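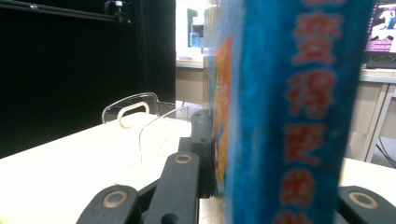

How to catalog a small home library in a weekend

Did this in August for my own shelves, 922 books, so the steps below are what worked for me. Quick notes, will tidy up later.

What you need

A laptop with any spreadsheet program. Sticky notes. Pencil, no pens near the books. A dry cloth. Low stool if your bottom shelves are really low.

Step 1 – Set up the sheet first

Columns: title, author, language, year, shelf, notes. That's it. I started with 28 columns and gave up before lunch. Add more later if you miss them.

Step 2 – Label the shelves

Letter for the bookcase, number for the shelf. A1, A2, B1 and so on. Top to bottom. Sticky note on the edge of each one. Don't move any books yet!

Step 3 – Type from the spines

One shelf at a time, left to right. Title and author only. Skip anything you can't read off the spine, tip it forward a bit and come back to it at the end of the shelf. Save after every shelf. Lost all of B2 becuase I didn't.

Step 4 – Books in other scripts

Type the title in the original script if you have the keyboard turned on, then a romanized version in notes so you can search either way. Hoi-yan Peng helped me with the Chinese ones. Two things from her: spines usually read top to bottom, and family name goes first in the author column, so pick one order and stick to it for everybody. No keyboard? Use the handwriting input on your phone and email it to yourself.

Step 5 – Fill in the years

Copyright page, front or back depending on where it was printed. Boring. Put on some music. I did 200 in one evening and that was plenty.

Step 6 – Now sort

Sort the sheet by language, then author. Look for doubles. I had 2 copies of the same bird guide, gave one to Kam-wah Kong. Only now move books around, and change the shelf column as you go, not afterwards.

Lending

Add a column called "out". Name and date. Clear it when the book comes home.

Backup

One copy on a USB stick, one emailed to somebody else. Print it too if your into paper.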